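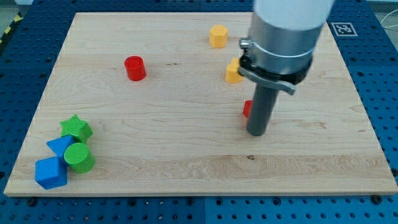
Trornholm Automation, Bench Cell Service Team

Kolix 200 rod tool: withdrawn clamp band and replacement kit 1419

Status: original clamp band withdrawn from sale. Kit 1419 is in stock and replaces it on all Kolix 200 tools.

The Kolix 200 is a straight rod end effector for pushing and sorting small parts on a flat work board. It mounts below the arm flange on a collar and bracket. The rod has no compliance of its own and relies on the force limit of the arm.

Fault

In September a Kolix 200 in the Cormier test cell slipped in its clamp during a block sorting run. The rod dropped 11 mm relative to the taught tool center point. On the next approach the tip struck the work board and the arm went to protective stop. There were no injuries. The board was dented and the bracket had to be replaced.

Inspection found that the band screw had backed out under repeated side load. Two further tools from the same batch showed early movement when checked. Slip is gradual and does not raise a fault code until contact is made.

Symptoms
Rod tip touches or drags on the board at a height that was previously clear
Blocks tip over when pushed low on one side
Protective stop on descent with no obstruction in the path
Bright ring on the housing next to the band

What to do

Stop using the tool if any symptom is present. Do not retighten the original band and return it to service. Lock out the arm before reaching over the board. Support the tool by hand while the band is loose, as it can fall free.

Fit kit 1419, then teach the tool center point again and run the first cycle at 15 percent speed with the blocks removed.

Kit 1419 contents
Clamp band, revised
Locking screw and washer
Height gauge
Instruction sheet

Compatibility: Kolix 200, all revisions. Does not fit Cleluvis adapters with the one-piece collar, which are not affected.

Replacement is free of charge for tools bought with the original band. Have the serial number ready when ordering. Returned bands are scrapped and cannot be sent back.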